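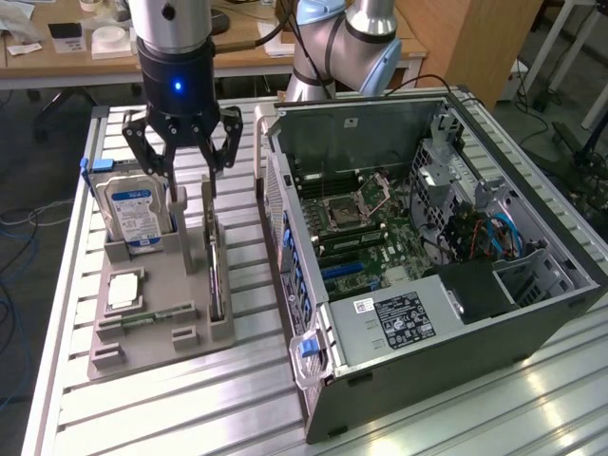
I've been reading the ads for cloud backup plans again, because mine renews in February and the price went up. Every one of them promises your family photos will be safe "forever." Forever is a long time for a company to promise on a monthly plan. Somewhere underneath the word there's still a hard disk drive with a white label on it, same as the one standing upright in that gray slot, and a drive is a thing that dies. So I spent a few evenings on what these plans say they'll do. Thread.

2/ The plan I pay for is from Vendthorpe. I picked it years ago on a coworker's advice and never read the terms. I've read them now. The word "forever" is on the front page in large type and appears in the terms zero times. What the terms say is "commercially reasonable efforts." Ask a lawyer what that's worth. I did, and she laughed.

3/ If they lose everything you ever gave them, the most they owe you is 2 months of fees. Your kid's first steps, your mother's voicemails, the scans of the house deed. Two months of fees.

4/ Trenenar is a bit better on paper. They at least say how long they keep things after you stop paying, and it's 10 days. Ten! Your card expires while you're in the hospital or on a long trip and you come home to an empty account. They do send an email. It went to my spam folder when I tried a trial account, along with the one about a free cruise.

5/ "But they keep multiple copies." Maybe. I asked both companies how many and where. Vendthorpe's support person sent me a link to the front page. Trenenar said the information was "proprietary for your security," a phrase I've now read a dozen times and still can't get any meaning out of.

6/ What bothers me more is that people confuse sync with backup, and the ads are happy to let them. Sync means the same folder shows up everywhere. Delete a picture on your phone and it's gone from the laptop too. My friend Szu-yu Hsiao cleared space on her phone before a wedding and took out 3741 pictures in one go, from every device she owned. The app asked her if she was sure. She was sure she was clearing her phone.

7/ She got most of them back from the trash folder. She had to find out on her own that there was a trash folder, and that it empties itself.

8/ Someone will reply that I should buy my own drives. I have. I don't trust those either. I've had one quit on me with no warning, and one that made a noise for a year and is somehow still fine. The "lifetime" on the box is a lifetime defined by whoever printed the box.

9/ Also, a drive sitting on the desk next to the computer is in the same house as the computer. A burst pipe doesn't care which one is the copy.

10/ I've seen the pitch for "archival" discs too. Rated for centuries, tested for a lot less than that. I'd like to see the reader that'll play them in fifty years. I have a box of camcorder tapes that are probably in great shape and nothing in this house that can play one.

11/ So what do I do? Boring stuff. One copy on the computer. One on an outside drive that I unplug when I'm done. One at my sister's, swapped when I visit. And yes, I'm still paying Vendthorpe, at least until the renewal, as the fourth and least important copy.

12/ Then once in a while I try to open something. This is the part the ads skip completely. I pulled a folder of 182 old scans off the outside drive last month and a handful wouldn't open. Had I not looked, I'd still be telling people I had a backup.

13/ If you pay for one of these plans, try it tonight. Pick a folder from years ago, download it to a different machine, open the files. See how long it takes and whether the dates survived. Mine all came back stamped with the day I downloaded them, which makes sorting a decade of birthdays a real treat.

14/ And print the ones you'd cry over. Drugstore prints are fine. My grandmother's pictures went through two moves and a flooded basement in a cookie tin, and I can still see everybody's faces.

15/ Bronisława Kwiatkowski asked below if any company gave me a straight answer. One small one did. They said, "We can't promise forever, please keep your own copy." They don't take new customers anymore.

Home Threads Replies Saved Search

Contact | © Dudness | Back to top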